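**Notas para la charla del martes: cómo poner nombre a las cosas** (tengo 8 minutos, no 20)

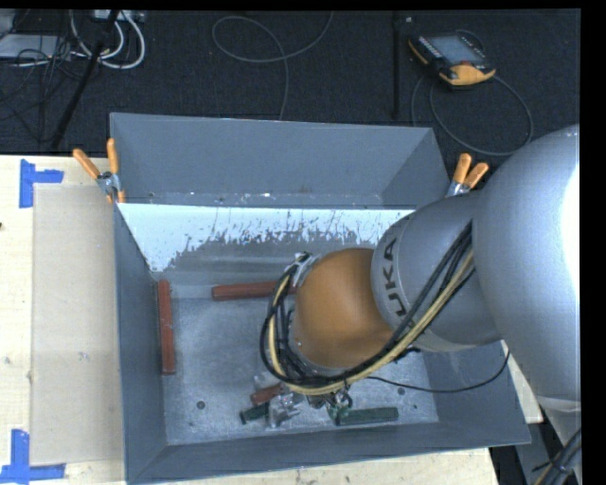 Un nombre es lo único del producto que hay que saber pronunciar por teléfono, me replicaron la última vez desde el fondo de la sala, y tuve que darles la razón delante de todos. Empezar por ahí, pausa, beber agua.

- **Luvside.** Leerlo en voz alta. Preguntar a qué se dedica. Saldrán un hotel, un detergente y algo de citas. Son seguros de barco. *Luv*, barlovento en alemán: en la oficina de Kiel se entiende de maravilla.
- **Mimutetti.** Tres meses de taller para un nombre que en recepción deletrean dos veces. Dobles tes, insistir. El dominio costó 2000 euros y lo que más visitas recibe es la versión con una sola te.
- **Halilović.** Apellido de familia, panadería. La ć desaparece en las facturas y reaparece convertida en un signo de interrogación. Siguen vendiendo pan.
- **Banville.** Suena a pueblo francés con buen queso. Es un software de nóminas. (Si se ríen, esperar. Si no, pasar rápido.)

Ejercicio: 3 minutos, por parejas, dictarse el nombre de la propia empresa sin deletrear. Quien acabe diciendo «con be de Barcelona» pierde.

Si preguntan por las siglas, decir que lo vemos en el café.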